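Minutes of the Remote Demonstration Working Group
Held 29/04/2026, Busberg site, meeting room 2 and by video link
Present: teleoperation, simulation, training and safety leads. Dalen office joined by link.
Apologies: procurement.

1. Minutes of the previous meeting
The minutes of the February meeting were accepted with one correction. Under item 4, "recorded by hand guiding" should read "recorded by remote control". Hand guiding on the physical cell did not start until the following month.

2. Actions carried forward
New grips for the leader arm have been fitted at both operator stations. The foot pedal at the Dalen station still double-triggers on release and leaves very short stub episodes in the log. Simulation has a filter that removes them, but the pedal is to be replaced anyway. The shared naming sheet for episodes is done and is now the only one in use.

3. Button sorting task, simulated cell
Simulation reported 693 episodes recorded in the Ploder environment by remote control. Of these, 159 were set aside on review, mostly for long pauses in the middle of a move or for the operator regrasping more than once. The rest have gone to training.

Operators use the wrist view as their main view when placing a piece in the tray. The gripper and forearm take up much of the lower part of that view, and new operators tend to swing the arm to see past it, which shows up in the recordings as a wobble before release. The meeting agreed that the operator should settle the approach first and then come down in one movement.
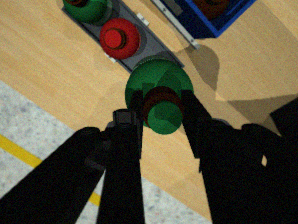 Training asked whether the tray should stay at the same angle for every episode. Simulation prefers to vary it, along with the position of the bin. It was agreed to vary both from the next batch onward and to keep the present batch as it is for comparison. The colour of the pieces will continue to be varied.

There was a longer discussion about grip. Some operators close the fingers fully on the wide base of the piece and others stop at first contact. Both work in Ploder, but a hard close is not wanted on the physical parts. Operators are to stop at first contact. The operator guide will be changed to say so.

4. Hand guiding, physical cell
The Brudix arm has been set up in free-drive mode at Busberg. Operators found the wrist joint heavier than the others and had trouble keeping the gripper level while guiding it with one hand. Two-handed guiding was better but puts the operator's forearm in the overhead camera view. Training does not want those recordings mixed with the remote control ones. They will be stored in a separate folder until it is decided whether the overhead view is needed at all.

Safety noted that the speed limit in free-drive must be checked at the start of each session and the check signed. The sheet has been missed on 5 occasions.

5. Operator time
Sessions at the leader arm are to be capped at 45 minutes with a break before the next. Dalen asked for one more trained operator. There are 17 on the list at present, but several have not recorded anything since they were trained. Training will ask them whether they wish to stay on.

6. Other business
The Dalen link dropped twice during the meeting. IT to be asked to look at the room unit.

Actions
Replace foot pedal, Dalen station: teleoperation
Vary tray angle and bin position, next batch: simulation
Amend operator guide on grip and approach: training
Put free-drive check sheet at the cell door: safety
Contact inactive operators: training

Next meeting to be set by email. Meeting closed at 3:40 pm.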